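Section 4 - Folding and putting away cloths (laundry room, Fudarby house)

Rev. 8/1/22, D. Qudah. Replaces the sheet taped inside the cupboard door, bin that one please.

Covers the plain cloths, tea towels and the thin Custex dusters. Not bedding, see section 5. Not the Salameh tablecloths either, they get rolled.

## 4.1 Before you start

- Table wiped and dried. A damp patch goes straight into the cloth and you won't spot it till it smells.
- Hands clean, rings off if they catch.
- Cloths fully dry. If in doubt, back on the rail.
- Shelf labels facing out.

**Caution:** the iron stays off and unplugged while anyone's folding at the same table. Even if you're "just about to use it".

## 4.2 Flattening

Most bad folds start here. A cloth out of the basket comes in a lump and people fold the lump.

1. Drop the cloth on the table. Don't shake it over the clean pile, fluff goes everywhere.
2. Find any two corners. Neighbouring ones, not opposite.
3. Pull them gently apart till the edge between is straight.
4. Lay that edge along the far side of the table.
5. Work the rest towards you, flat hand, middle outwards.
6. Check for tucks. A bit folded under itself feels thick, lift and pull it out.
7. Hem side down. Doesnt matter which way round if there's no label.

Pale cloths on the white top are a pain, the edge is hard to see from straight above. Go by the shadows in the creases, or get your head down low and look across.

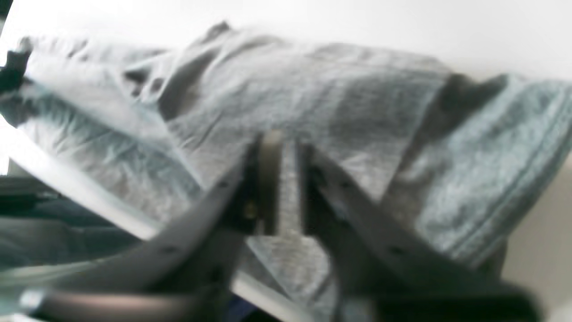
Santeri Kallio says step 3 is wrong for the older cloths, they've gone out of square and if you pull one edge straight the opposite one ruckles up. He starts from the middle and smooths out to all sides, then takes whatever corners he gets. Fine by me for old ones. New ones do it as written or the stacks don't match.

**Note:** creases don't need to be gone. Soft wrinkles are all right, they press out in the stack. Hard folds and tucks are not all right.

## 4.3 Folding

Standard fold, all plain cloths:

1. Far edge to near edge. Line up the corners, not the middle.
2. Smooth once, towards the fold.
3. Left side over to right.
4. Smooth again.
5. Left to right once more if it's a big one. Small ones stop at step 4.
6. Turn it so the closed fold faces you.

Tea towels: lengthways in three, then in half, then in half again. Should end up narrower than the shelf divider. If it sticks out, first fold was too wide, start over.

Custex dusters: in half, in half, done. They slide about whatever you do.

**Caution:** don't press folds down with the edge of a ruler or the back of a spoon. It snags the weave and we've lost a few that way.

## 4.4 Stacking

1. Closed folds all to the front.
2. No more than 40 to a stack. Any higher and it leans.
3. New-washed at the bottom, older on top, so they all get used.
4. Tea towels left, plain cloths middle, dusters right.
5. Push the stack back till it touches the wall.

Shelf space is 352 mm deep and 286 mm between shelves. If you're buying new boxes, measure the box and not the sticker. The Grivance ones went back in April for exactly this.

## 4.5 If it goes wrong

**Stack leans.** Folds facing different ways. Turn every other cloth round for now, refold when there's time.

**Cloth won't lie flat.** Damp, or the hem's shrunk. Feel the hem first. Shrunk ones go in the rag bag.

**Corners won't meet.** Out of square, see Santeri's way above. Split the difference and tuck the spare bit inside.

**Marks showing once folded.** Don't refold to hide them. Back to the wash, stain facing up, and tell whoever is on teh machine.

**Odd one out.** Top shelf, left end. Leave it a couple of weeks, somebody usually claims it.

Any changes, write them on this copy in pen, I'll type them up with section 5.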